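Notas pasadas a limpio, deprisa. Habla la encargada de mesas y enchufes de Stirno, un taller compartido en Tramow.

"La regleta va encima de la mesa, nunca en el suelo", dice. Blanca, un botón por toma. "Si no usas una toma, la apagas y ya esta."

Compraron unas 71 en noviembre, a Mladenović. Antes, ladrones baratos. Un desastre - "dos se nos quedaron negros".

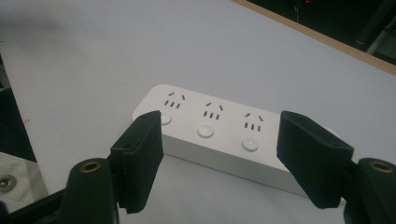
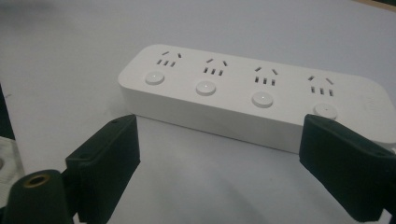
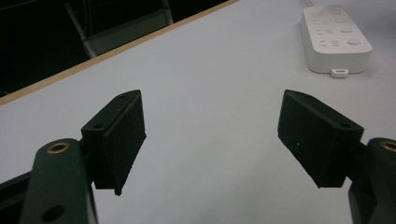 ## Y la mesa?

Clara, lisa. La quería así. "Se ve el polvo, se ve el tornillo que perdiste."

Al cerrar se recojen los cables. Ella pasa el trapo. La sala de Prullasstead, con 132 puestos, le da mas guerra - "allí todavía busco enchufes debajo de las sillas".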